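Prurkham to Replace Plastic Liners With Paper Bags in Household Sorting Program

Jun 20, 2025

Prurkham will switch its household recycling program from plastic liners to unlined paper bags, the town's sanitation office said Friday. The change applies to all addresses on the two existing collection routes and covers dry recyclables only. Food waste and glass will continue to be collected in rigid bins.

Under the new rules, residents will set out dry material in plain brown paper bags with a flat bottom. Bags may be reused grocery bags or may be picked up at the Valten Street depot. Bags with a plastic window, a wax coating or a foil layer will not be accepted. Handles may be left on.

The office cited problems at the Sárzözi sorting line, where film plastic has been wrapping around the shafts of the disc screens. 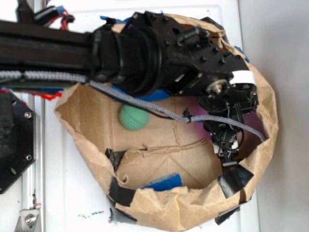
The line is stopped at the end of each shift so that film can be cut away by hand. According to figures presented to the town council in March, these stops added up to 160 hours over the past year. Paper bags tear open on the first screen and leave the line with the mixed paper fraction, so no separate bag-removal step is needed.

"Film is the main cause of unplanned downtime on that line," said Radek Vaněk, operations manager at the sanitation office. "The screens were designed for rigid containers and fiber. They handle paper well as long as it is dry."

Moisture remains the main limit of the system. A bag left in rain for a long period loses strength at the bottom fold and can fail when lifted. The office advises residents to set bags out after 7 a.m. on the day of collection and to keep them under cover if rain is forecast. Bags should be filled to no more than two-thirds of their height, with the top folded over once.

Contamination is the second concern. Ursina Haslinger, a materials engineer at the consulting firm Juvden, reviewed the program for the town. Her report lists stones, soil and garden debris as the items most likely to damage equipment downstream. Stones pass through the first screen with the containers and can reach the baler, where they chip the shear blade. The report recommends a visual check of each bag before it is emptied onto the belt.

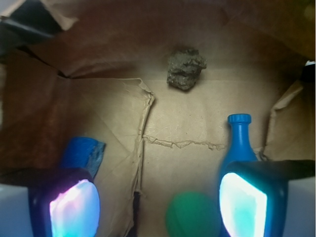 A rock and a blue plastic bottle inside an open paper bag. Plastic bottles are accepted under the program; stones are not.

Bottles should be empty, with caps screwed on. Labels do not need to be removed. Containers that held motor oil, solvents or pesticides must be taken to the depot's hazardous waste counter.

Bags found to contain stones or soil will be left at the curb with a notice. The office said it has no plan to issue fines during the first collection period. Plastic liners will be accepted until existing household supplies run out, but the depot will stop handing them out when the new rules take effect.

A list of accepted materials will be mailed to each address with the next utility bill. Printed copies will also be available at the Valten Street depot during regular opening hours.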